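Brestska Cable Retainer Kit for Two-Arm Cells
Service replacement, supersedes the clip set supplied before April

The kit replaces the wrist-side hose fixings on Brestska arms. It was issued after a fault in which the hose loop above the wrist caught on the gripper during a fast reorientation. The connector pulled partly out, the gripper lost its signal, and the arm went into protective stop with the part still held. 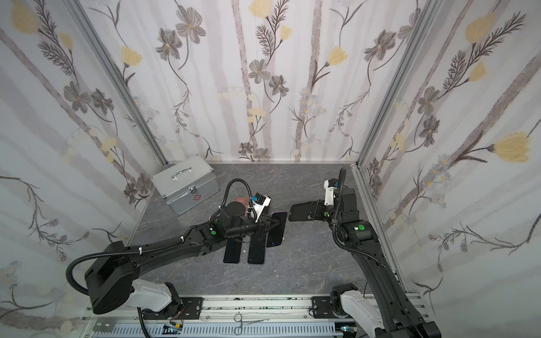
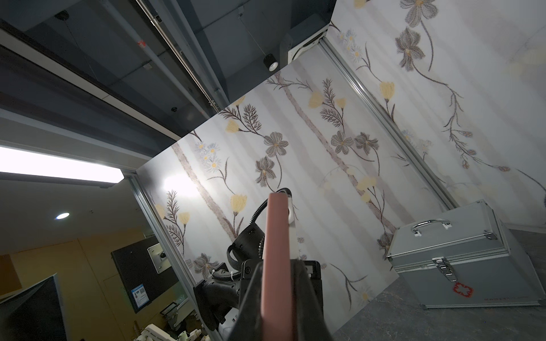
Rarex logged the fault at cycle 521 of an endurance run and traced it to excess slack between the last tie and the wrist connector. Slack builds up when a tie creeps along the hose under repeated bending. A black corrugated hose that loops above the wrist, as in both views, has to be checked with the gripper tilted fully up as well as pointing down. The retainer clamps the hose at a fixed point and allows up to 12 mm of travel.

Contents: 2 retainers, screws, one slack gauge.
Mass per retainer: 57 g. Re-enter the tool payload after fitting.

Warning: Lock out power before working at the wrist. Do not reset a protective stop while a part is in the fingers. Support the part first, as the grip may release on restart.

Arms that have already faulted need a new connector. Order it separately from Rarex spares.

Page revised 26 July 2020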